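**Ticket: Flasine heat pump short-cycling and blowing cool air upstairs**
Opened 28/07/2022, still open

Hi again! I'm the one from Pennington who wrote in January when the thermostat kept dropping off the Wi-Fi (fixed, thank you, it was the router). This is a new problem, so I figured I should start a new ticket and not tack it onto the old one.

The Flasine comes on fine in the morning. By mid-afternoon it starts doing this thing where it runs for 6 minutes, shuts off, waits a bit and starts right back up. The thermostat is set to 77 and the upstairs never gets there. Downstairs is like a refrigerator – I've been wearing a sweater in July.

No error code on the indoor unit. The outdoor unit hums before it kicks in, but it has always done that. I went over the walls up there for damp patches too, in case the condensate line was backing up, and didn't find anything I'd call a leak.

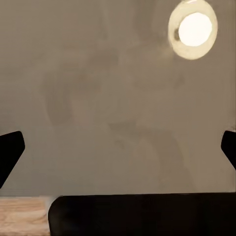
## What I've tried so far

1. Washed the filter. It was pretty gross, but the cycling was the same afterward.
2. Switched the fan from auto to high. Louder, and that's all I can say for it.
3. Turned the breaker off, waited, turned it back on. This bought me one good evening! Then it was right back to the same routine the next afternoon.
4. Cleared the weeds away from the outdoor unit. They were up to the bottom of the fan guard, so I really had hopes for this one.
5. Moved the thermostat's remote sensor out of the hallway and into the living room, since the manual says to keep it out of direct sun and the hallway gets a lot of it.

Number five did change something. The runs got longer, maybe twice as long, but the upstairs got worse. So now I'm wondering if the sensor is just reading whichever room it sits in and the unit is doing what it's told. 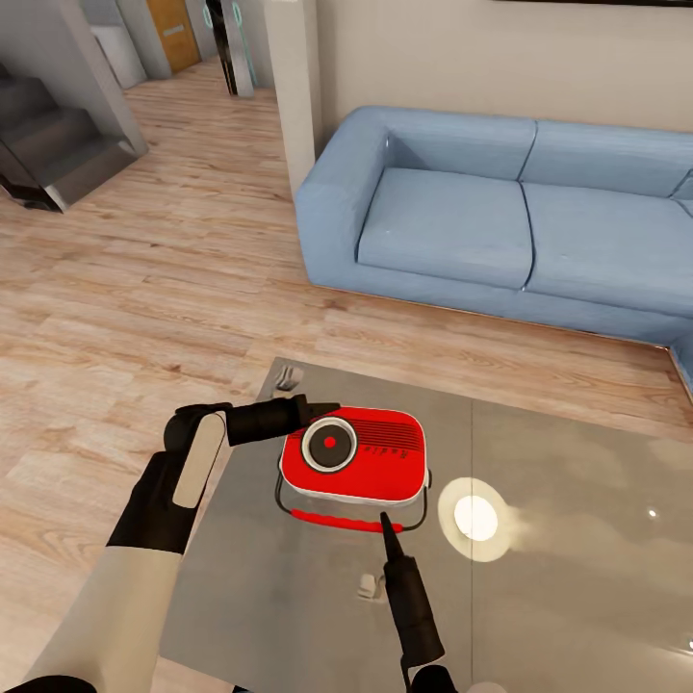
Brondadach Support: Thanks for the detailed list. The sensor change is the most useful part. When the runs get longer after a sensor move, we look at placement and airflow before we look at refrigerant. Could you check that the upstairs damper is open, and tell us the firmware version under Settings > System? Please leave the fan on auto while you test.

OK, so the damper. I didn't know I had one. It's in the closet behind the vacuum and it was half shut, with a little lever that somebody had painted over. I got it loose with a screwdriver and a fair amount of language, and it's now fully open. Air is definitely moving up there, I held a tissue to the vent and it flapped.

Firmware says 2.50. The app says there's an update, but it stalls every time I try it. Should I keep trying or leave it alone? I also put the sensor upstairs last night, on the shelf by the bedroom door, and so far this afternoon it's run without shutting off early.
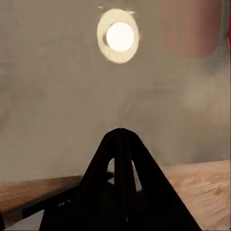

Pulutow chimed in under the ticket to say the same update had stalled for them until they plugged the hub straight into the router with a cable, and that their short-cycling hadn't come back since. I've got a cable somewhere, so I'll try that tonight after dinner and leave the sensor where it is. Please keep this open until I've had a couple of hot afternoons to test it – I'll post the run times here.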